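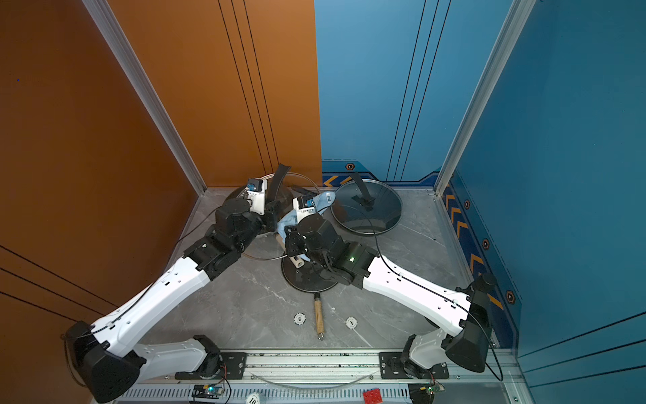

Glass lids, a light blue cloth and a black frying pan.

THE LAST THING DRIED
Glass lids show every fault in the way they are wiped. A short guide to cloth, rim and storage.

By Rosario Santoro

A glass pot lid is a simple object with three difficult zones. The first is the dome, where minerals left by evaporated water appear as gray rings. The second is the metal rim, which traps a bead of water against the glass. The third is the underside of the handle, where a screw passes through the lid and grease collects around the head. A lid can look clean on the rack and still leave a brown line on the shelf an hour later.

Assunta Rizzi has tested kitchen textiles at Cindbridge since the firm made only bar towels. Her bench holds a sink, a drying rack and a stock of lids in several diameters. In May she finished a trial of a looped microfiber cloth called the Yin, which was put through 1000 wash cycles and weighed dry at intervals. The cloth lost little mass. It did lose pile height, and with it some of its ability to lift water in a single pass.

"People replace a cloth when it looks bad," Rizzi said. "I would replace it when the second pass stops working."

Pile height matters on curved surfaces. A flat-weave cotton towel touches the high point of a dome and bridges the area next to the rim. Long loops reach into that corner under light pressure. They also hold on to debris. Seeds, crumbs and bits of burnt food catch in the loops and come through a cool wash, so a cloth meant for glass should be shaken out and checked on both faces before use.

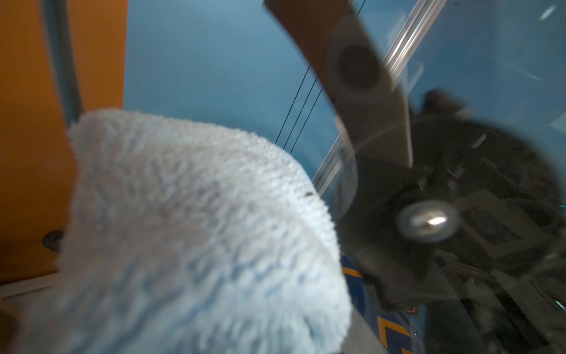

Cloth and grip

Fold the cloth once and hold it bunched, with a rounded edge facing the work. The fold gives the fingers something to press against and puts a double layer of pile on the rim. A cloth spread flat over the hand tends to slip when the glass is wet.

Hold the lid by its handle and tilt it on edge. Water then runs to the lowest point of the rim, where it can be taken up in one place. Wipe the inside of the dome first, from the center outward, then the outside. Finish with the rim, turning the lid through a full circle against the folded edge. The whole job takes 2 passes. If a third is needed, the cloth is too damp.

Fabric softener should be kept away from microfiber. It coats the fibers and cuts absorption. Rizzi washes hers warm, with a small dose of plain detergent, and dries them on low heat.

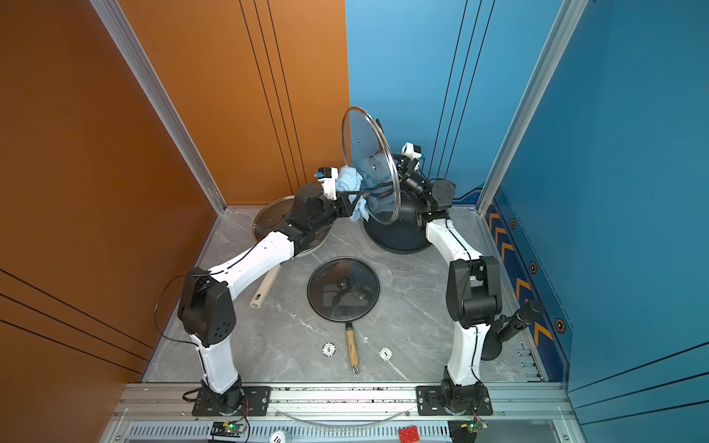 Rim design varies more than most cooks suspect. Some lids carry a rolled steel band, some a silicone ring, and a few are bare tempered glass with a ground edge. The rolled band is the most common and the slowest to dry. A lid with a silver rim, held upright with the cloth pressed to the glass, shows the approach well: the curve stays within reach, and the light on the metal makes any remaining water easier to find. Silicone rings should come off now and then if the maker allows it.

Handles need separate attention. A knob can be unscrewed, cleaned underneath and refitted hand-tight. Strap handles are usually fixed at both ends and are best dried by pulling a corner of the cloth through the gap. Wooden pan handles should be wiped at the same time and never left to soak.

Storage is the last step and the one most often rushed. A lid laid flat on a shelf keeps moist air under the dome. A vertical rack solves this – Trurero makes a wire one, sold as the Cukby, that fits inside a cabinet door – but a lid set loosely on its own pan will do if both are fully dry. Leave the door open for an hour after loading. Check the shelf for marks the next morning, and if there is a line, go back to the rim.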